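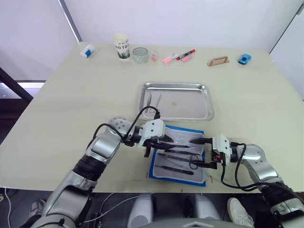

Zipper failure, part 1. Most "broken" zippers have intact teeth. The slider has spread, so its rear jaws no longer press the two rows together. Replace or re-crimp the slider before touching the tape.

Diagnosis: run the slider along the full length. If the teeth separate behind it everywhere, it's the slider. If they separate at one spot only, look for a bent or missing tooth there.

My Follen duffel, bought in 1992, is on slider number two. Original tape.

Work flat, on something light enough to show a dropped part.
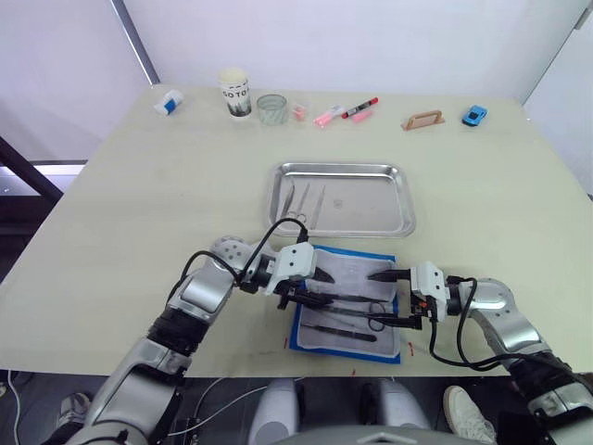 White mat, blue border, pale tabletop.

Re-crimping: small pliers, rear of the slider, one side and then the other. Light pressure, test, repeat. Cast zinc cracks if forced. Hevov sliders are cast. The older Lirusitz ones are stamped and tolerate more.

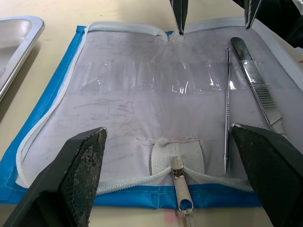 Side load wears a slider faster than cycle count does. I stop logging at 2000 cycles, and straight pulls rarely fail before that. Hold the fabric near the end of the zipper while you pull. A sewn tab helps, like the small white one on the upper edge of this pouch, but pinch it lightly: the seam puckers there. A puckered seam next to a zipper pulls the tape out of line.

Lubricant: dry wax on metal teeth, nothing oily on coil. Part 2 covers separating ends.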